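# A calendar app that would like you to close it

The woman who started Mernach makes tea before she will talk about software, and she makes a lot of it, so we were on our second pot by the time we got to the new version of her shared family calendar. It comes out in April, and the biggest change is that the notifications are nearly all gone.

"We used to send everything," she told me, laughing a little. "Somebody moved the dentist, ping! Somebody added milk, ping! My own sister turned the app off for a month and didn't tell me, and I only found out at dinner." She went back to the office after that dinner and asked for the logs, and one household had been sent 260 alerts in a single week. (They were a family of four, with a dog.)

So the team built what they call the evening note, a single message that goes out once a day, at an hour you pick yourself, with whatever has changed since the night before. You can still mark something as urgent, but only two things a day, and she expects to hear complaints about that.

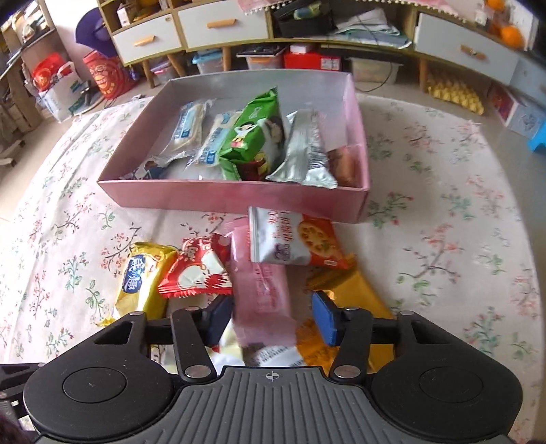 "People write to me as if I took their phone away," she said, "and I do understand it, I really do. I write back to every one of them. It takes me most of the morning sometimes." The test group was small, around 200 households, and most of them were already using Kurkix to sync their school schedules, which made the early months easier than they might have been. Getting the old reminders to carry over from Dirkeck was harder, and she admits that part still isn't finished. Repeating events come across fine, but anything with a file attached has to be moved by hand.

I asked whether she worried that people would forget the app was there at all. She took her time with that one, and poured us both another cup.

"My mother opens it once a day, after supper, and then she puts the phone in a drawer," she said. "I'd be very happy with a whole country of my mother."

The update will be free for anyone who already has an account, and the old notification settings will stay available through the summer.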